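Ticket 2108 – Trackpad stops responding after sleep
Status: Resolved
Opened by: Toshio Oshima, Dellton office
Assigned to: Vidar Sjögren

Toshio, Sunday 8:20 am
Trackpad is dead every time the laptop wakes from sleep. Keyboard is fine. An external mouse works, so I can still get around, but I'm travelling next week and don't want to carry one. A full restart brings the trackpad back until the next sleep.

Vidar, 9:05 am
Thanks. Does it happen after a short sleep, or only when it's been left overnight? Also, which build of the Zotbridge client are you on? It's under Help, then Version.

Toshio, 9:40 am
Build 826. Tried a few lengths. Under 13 minutes it wakes up normally. Anything longer and the trackpad is gone. Same on battery and on the charger.

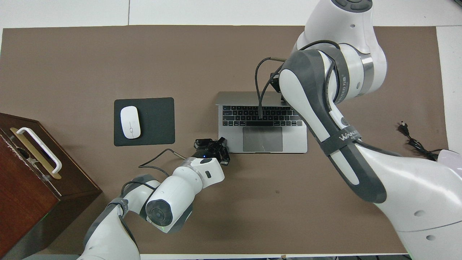 Vidar, 10:15 am
Build 826 has a setting called "Ignore built-in trackpad when mouse is present". If the mouse drops its connection during sleep, the client can keep the old state and leave the trackpad off. Please try this:

Quit Zotbridge from the menu.
Open Settings, Input, and untick the box.
Turn the mouse off at its switch.
Restart, sleep the laptop for 20 minutes, then wake it.

Toshio, 11:10 am
Done. Trackpad worked on wake. Turned the mouse back on and repeated it – still good. The box was ticked again after I opened the Fenus profile though.

Vidar, 11:25 am
The profile overrides the local setting. I've changed it on our side and asked Isaksson to do the same for their group. Sign out and back in to pick it up.

Toshio, 2:50 pm
Signed back in, box stays unticked. Three sleeps since then and no fault. Happy to close.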